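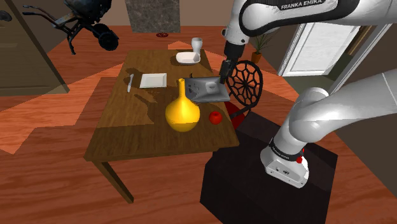
H. R. Pallister

Figure 3. Franka Emika arm and wooden dining table, with a flat grey object under the gripper (computer rendering).

Search this site Go
Print this page | E-mail this page

4. The carriers' waggons on the Clarodthorpe road

The slow traffic of the road has had far less attention than the coaches, and it is a joy to work on. The Cadwaladr waybooks list 301 journeys between Clarodthorpe and Ellville, nearly all made by broad-wheeled waggons at walking pace. The full trip was 72 miles, with stops for the horses at Clerkell and at two smaller inns whose names the clerk spelled differently almost every time he wrote them.

What went on board is wonderfully mixed: cheeses, window glass, a church bell packed in straw, and quite often people, who paid by the mile and sat wherever the load allowed. A passenger could walk beside the waggon for much of the day and climb in again when it rained (several seem to have done exactly that, to judge by the part fares).

Tolls take up a good deal of the ink. Wide wheels were thought to roll the surface flat, so they were let through the gates more cheaply, and the firm plainly built its waggons with this in mind. The gate at Clerkell was the sticking point. Its keeper weighed loads whenever he could, and the waybooks record 50 separate fines there, most of them in the wet months when the sheets and sacking had soaked up water. The clerk's notes on these are short and cross, and a pleasure to read!

No waggon left Ellville on a Sunday, though two entries show one arriving late that evening, with the extra stabling charged to the sender. The return loads are harder to follow, as the second book has lost its back pages.

Last updated: March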